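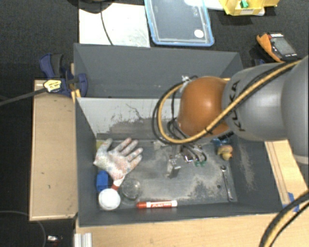
Un brazo de la marca KUKA sobre un cajón gris oscuro con el fondo gastado.

Puturlow promete 160 empleos en los terrenos de Hekell, pero solo seis figuran por escrito

La empresa logística Puturlow presentó el domingo su plan para ocupar las antiguas naves de Hekell, en el polígono de Usham, y lo hizo con una cifra pensada para el titular: 160 puestos de trabajo. El documento que se entregó a los asistentes, de dos páginas, la repite en la portada y en el último párrafo. En el convenio que el pleno municipal tendrá que votar, en cambio, la cifra no aparece.

Lo que sí aparece es una cláusula por la que la empresa se obliga a mantener seis contratos indefinidos durante los dos primeros años de actividad. El resto queda agrupado bajo la fórmula «empleo directo, indirecto e inducido», una expresión que en Usham se ha leído otras veces y que admite casi cualquier suma. Preguntada por el reparto, la portavoz de Puturlow, Sena Appiah, respondió que el cálculo procede de «un modelo interno» y que se dará a conocer «en su momento». No precisó cuándo.

A cambio, el ayuntamiento cedería el suelo sin canon, rebajaría el impuesto sobre bienes inmuebles y asumiría el arreglo del vial de acceso, que lleva cerrado a los camiones desde que se hundió un tramo del arcén. El coste de esa obra tampoco figura en el convenio. Un anexo remite a un estudio técnico que, según confirmó el propio consistorio, todavía no se ha encargado.

El alcalde defendió la operación como «la mejor noticia para el municipio en mucho tiempo» y pidió que no se ponga en duda a quien viene a invertir. La petición sería más fácil de atender si no hubiera precedentes. La empresa Wan ocupó una parcela vecina con condiciones parecidas, anunció una plantilla que nunca llegó a completar y dejó la nave cuando se agotaron las bonificaciones. El ayuntamiento reclamó la devolución de las ayudas y el juzgado le dio la razón solo en parte, porque el compromiso de contratación estaba redactado como una previsión. La misma palabra, «previsión», encabeza el apartado de empleo del nuevo texto.

En la oposición el tono es prudente. Ningún grupo quiere aparecer como el que espantó a un inversor, y el principal de ellos se limita por ahora a pedir un calendario de contratación y una penalización si no se cumple. Los vecinos del barrio que linda con el polígono tienen preocupaciones más inmediatas: el ruido nocturno, el paso de camiones frente a la escuela y el estado de una acequia que se desborda con cada tormenta. Ninguno de esos puntos se trató en la presentación, que dedicó buena parte del tiempo a un vídeo corporativo.

También quedó sin respuesta la pregunta sobre los salarios. Appiah habló de «condiciones competitivas» y de «talento local», pero no aclaró si la plantilla dependerá de Puturlow o de una empresa de trabajo temporal - como ocurría, por cierto, en la nave de Wan - ni qué convenio colectivo se aplicará. Los sindicatos de la comarca aseguran que nadie se ha puesto en contacto con ellos.

Puede que el proyecto salga bien. Las naves de Hekell llevan años vacías, el tejado de la más grande necesita una reparación que el municipio no puede pagar y no ha habido más ofertas, al menos conocidas. Pero una cosa es aceptar el único candidato y otra firmar lo que traiga sin leerlo dos veces. El convenio reserva a la empresa el derecho a retirarse con un simple preaviso por escrito, mientras que al ayuntamiento le exige acudir a un arbitraje.

El pleno votará el texto en febrero. Hasta entonces puede consultarse en la secretaría municipal, solo por las mañanas y sin posibilidad de llevarse copia.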